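Progress report to the Deligiannis Fund
Laundry cell, Stisholm site
Prepared by Getsemaní Montes, cell lead
7 December 2019

Dear friends at the Fund,

Thank you for your patience with this one. I promised you a report with a bit more of the daily life of the cell in it and a bit less of the accounting (the spreadsheet went to you separately, and I hope it opens properly this time!), so please forgive me if I wander. Most of what has kept us busy since July is upkeep: how the robot is set up beside the washer, what we check, what wore out, and what we did when it did.

Where we stand

The work you are paying for is a humanoid at floor level with a basket and a front-loading washing machine, learning to do the handling that people in a shared laundry do without thinking. In the grant period so far we have logged 579 basket runs. A run, for our purposes, means one full go at bringing the basket to the machine and handling the clothes, good or bad, and we write down the bad ones with the same care as the good ones. The cell was down for 38 working hours altogether, and I'll come to where those hours went, because they're a better story than the total makes them sound.

Our target for the period was to have the setup stable enough that a new person on the team could start it from cold with the written procedure and no phone call to me. We're very nearly there. Two of our newer colleagues have done it, one of them with a single phone call, and it was a fair question about the right arm.

Setting up the floor

I wrote to you in the summer that placement was our biggest headache, and it still takes up more of the morning than I would like. The washer stays put. The basket and the robot have to come to it the same way every time, and the room for error is smaller than you would guess, with an open porthole door sticking out at just the height where an arm wants to pass. We've settled on opening the door fully before the robot is powered, then bringing in the basket, then checking the reach on the right side with the motors off. The left hand stays open and well out to the side while the right one works.

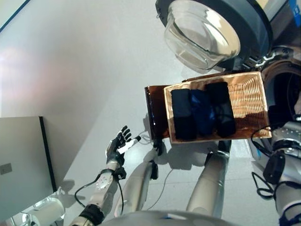 We use the same few garments in every setup check, dark ones, black and navy. They are the hardest for the cameras to tell apart, and I would much prefer to find trouble in the morning check than in the middle of the afternoon. A light towel makes everybody feel good and teaches us very little. The check list itself has gone from three pages down to one, thanks mostly to the folks who have to read it every day, and it is now taped up at eye level by the switch.

Cables deserve a paragraph of their own. We lost nine of those 38 hours to one wrist connector on the left arm that had worked itself slack. The hand would answer perfectly for an hour and then stop, and of course it behaved beautifully whenever anybody was watching. In the end we replaced the connector, left a longer loop so the wrist could turn without tugging, and added a hand check of every connector to the start of the day. It hasn't come back.

Gripper fingers and the wrist camera

The second item is the gripper fingers. These are white plates with hexagonal holes in them and a black pad along the inner edge, and it's the pad that does the honest work. Ours came from Rirnero in two batches, and the second batch arrived a touch thicker than the first, which threw off the closing distance just enough to annoy us. Rirnero were very decent about it and exchanged the lot.

We also went through the wrist camera settings from one end to the other. Down low and near dark things the picture gets very dim, and the finger itself is often the brightest thing in it.

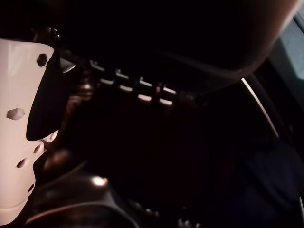 Wrist camera view, with the white finger and its black pad at left and the rows of lit bars beyond.

That brightness matters for setup. If the exposure is left on automatic, the camera tends to settle on the pale plate and let everything else go black. We now fix the exposure by hand and note the value in the log. We tried a small lamp on the wrist as well, borrowed from our neighbors at Lenetti, and I had high hopes for it, but the glare off shiny surfaces was worse than the dark. The lamp has gone back with our thanks. A matte finger would be the better answer, and I have put a modest line for that in next period's request.

The right hand and the basket rim

This is the part I most wanted to tell you about. When we started, the robot took hold of the basket wherever it happened to reach, and wicker is not a forgiving thing to grab. The weave gives a little, it catches, and a strip that bends under one finger pushes back against the next. We spent a good part of the fall on nothing but the grip at the rim, adjusting how far the fingers close and how quickly, and going back over the calibration of each joint whenever the numbers drifted.
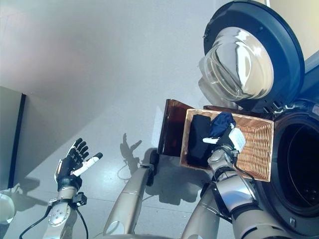

The calibration routine takes 41 minutes when done properly, and we do it once a week now, plus any time a finger has been off. I know that sounds like a lot of time to spend on a hand. I've become a firm believer, though. Before we had the routine we were chasing small faults in the software that were really just a tired joint reading a little off, and I'm embarrassed to say how many evenings went into that. Since then the log for the right hand has been pleasantly dull.

The remaining downtime was mostly the right elbow, where a bearing had to be changed. We had no spare on the shelf, so most of those hours were spent waiting on the mail. We've since bought spares for both arms out of the contingency line, as we agreed on our last call, and they are labeled and in the cabinet.
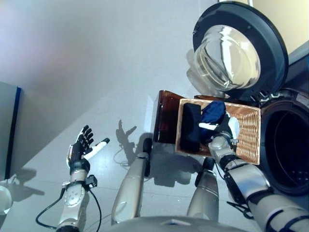 Photo: Stisholm laundry cell, head camera

Looking after the people too

A word on the team, if you'll allow me. Upkeep is not glamorous, and I was a little worried that asking everyone to take a turn at it would feel like a chore. It has gone the other way - people who tighten the connectors themselves notice things in the recordings that they used to scroll right past, and they have started leaving each other long, friendly notes in the log. I enjoy reading those more than I can say.

What comes next

In the coming period we plan to move to a mixed load with lighter fabrics alongside the dark ones, to try the matte fingers if you approve the line, and to finish the written procedure so that it covers a full joint calibration as well as the daily start. I would also like to set aside 5 days for a proper teardown and cleaning of both arms, which we've only been able to do in bits and pieces up to now. That would mean no runs during those days, and I wanted you to hear it from me early.

One thing I need from you is a decision on the spare left hand. The quote is in the last tab of the spreadsheet and it holds until the end of the month. We can manage without one, but a fault like the connector trouble could cost us far more hours if it ever turned out to be in the hand itself.

You are very welcome to come and see the cell for yourselves whenever it suits you. Mornings are best if you'd like to watch the setup, and the coffee is better then too.

With warm thanks,
Getsemaní Montes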